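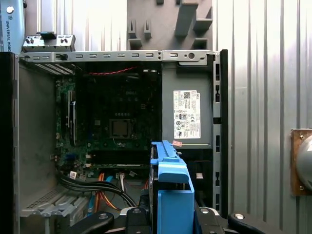 About Balton

Balton is a planning office for robot equipment. We work with companies that repair, sort and take apart used electronics, and we help them decide what to buy, in which order, and how much money to keep for the part of the work that comes after the purchase. Our office and our test hall are in Bekton, in the former Rastogi printing works, on the ground floor.

We do not sell robots. We do not receive commission from anybody who sells them. Our customer pays us a fixed fee for the plan, and the fee is the same if the plan says "buy" or if it says "wait another year." Both answers happen.

How we started

The founders of Balton worked before in a refurbishing company where desktop computers arrived on pallets, were opened, tested, stripped of drives and memory, and then were sold again or went to recycling. The company bought a robot arm. The arm was good. The budget, however, had been written from the price list of the arm, and the price list did not include the gripper, the fixtures, the air supply, the safety fence, or the person who had to teach the program every time a different model of computer arrived. The arm stood under a cover from November until the next budget was approved.

From this experience we learned to write budgets from the side of the task. First we look at the object that has to be handled, then at the movement, then at the tool, and the arm comes late in the list. Very often the choice of arm is the easiest decision in the whole plan, and customers are surprised that we spend so little time on it in the first meeting.

What we do

Our main service is the equipment plan. It is a written document with a layout, a list of purchases, a schedule of payments and a separate chapter on running costs. To prepare it, we visit your site, watch the work during a normal shift, and ask to borrow samples of the products that you handle. The samples go to our hall, where we try the difficult movements with a real arm before we write any price beside them.

A desktop tower is a good sample to explain why we insist on this. With the side panel removed, it looks like an open box and a person can reach almost everything. For a gripper it is a narrow place. A bright blue drive caddy stands up among black cables, with orange and blue data cables looping beside it, and the fingers must come down on both sides of the plastic without catching a cable on the way. A person pushes the cable away with the little finger and does not remember doing it. In a budget this small push of the finger can become a camera, a special finger shape, or an extra manual step before the robot station, and those have very different prices.

We also offer these smaller services:

Second reading of a quotation. You send us the offer that you received from an integrator, and we send back a list of what is missing and what is written twice. We do not comment on whether the integrator is a nice company.

Gripper and fixture review. We check if the fingers, pads and holders in the offer fit the products you have today, and also the products which you expect in the next contract.

Used equipment check. Many of our customers buy a second-hand arm. We look at the controller version, the availability of spare parts, the state of the cables and the cost of moving the machine. Sometimes a cheap arm needs an expensive controller, and it is better to know this before the truck comes.

Grant and bank papers. We prepare the technical part of the application. The financial part remains with your accountant.

Flider, our planning sheet

Every plan is built in Flider, a planning sheet we made for our own use and later decided to share with customers. It has 179 lines. Most of them are boring: electrical connections, floor marking, spare pads for the fingers, a shelf for the fixtures that are not in use, hours for the operator to attend training, hours for another operator to replace the first during this training. They are there for the reason that we, or a customer of ours, once forgot them.

A line in Flider can be zero, but it cannot be empty. When a customer writes zero, we ask who decided it and we write down the answer. This rule makes the first meeting slow and the later meetings short.

Flider divides the money into 4 groups:

The arm and its controller.

Tooling: grippers, fingers, fixtures, tool holders and everything that touches the product.

The station: walls, frames, fencing, lighting, power and air.

The people: teaching, maintenance, changeovers, and the production that is lost while the new station is being installed.

New customers usually have good figures for the first group and weak figures for the last. Tooling is somewhere between. A customer who works with many computer brands should expect to come back to the tooling group several times, as each family of cases has its own rails, caddies and clips. Also inside one brand, a newer case can hold the drive in another position. We plan money for these changes in the second year and we do not call it "unforeseen," for we can see it quite well.

How a project goes

A typical equipment plan takes 5 weeks from the site visit to the finished document. We can be faster if the samples arrive early and if somebody on your side is able to answer questions about the building. The slowest question is nearly always the floor: who owns it, what it can carry, and if it is permitted to drill in it.

After the plan is finished, we meet with you and go through it line by line. You are welcome to invite your integrator to this meeting -- we even prefer it. An integrator who sees our list before making the offer can give a more exact price, and there is less discussion later about who should have paid for the fence.

We recommend asking for at least 3 quotations, all based on the same list. It is tiring to compare offers when one includes installation, another includes only the delivery, and another has a nice brochure. With the Flider numbering, the offers can be put side by side.

If you wish, we stay with the project until the station is accepted. During acceptance we bring the same kind of samples that we used in the trials, including the unpleasant ones: cases with bent metal, towers with thick bundles of cables over the drive bay, units where an earlier repair left something in a strange place. A station that was accepted only with clean samples gives trouble in its first month.

Who we work with

Our customers are mainly small and medium companies: refurbishers, repair centers, recyclers, and two training schools that run a robot station for their students. For schools we have a simpler form of the plan, and we adjust the schedule to the school budget year. Please write to us early, as the purchasing rules of a public school can take more time than our own work.

We are a small office and we do not accept every request. We have no experience with food or with medical products. Welding we leave to people who know welding. When a request is outside our field we answer that quickly, so you do not lose time waiting for us.

What we ask from you

Before the first meeting, please prepare the following, as far as you have it:

A list of the products you handle in a normal month, with the quantities. A simple export from your stock system is enough.

A drawing of the room. A hand drawing with measurements is fine.

The sum you are thinking of, and whether it must be spent inside the current budget year.

The name of the person who will be responsible for the station on the day after the installer leaves. If this person is not chosen yet, please write "not chosen." It goes in Flider also.

Visiting us

The test hall in Bekton can be visited by appointment on working mornings. Bring samples if you can, and tell us before how heavy they are. The entrance is from the yard side, through the gate where the old Rastogi sign is still on the wall. Parking for vans is possible in front of the loading door until noon; after this time the neighbors need it for their own deliveries.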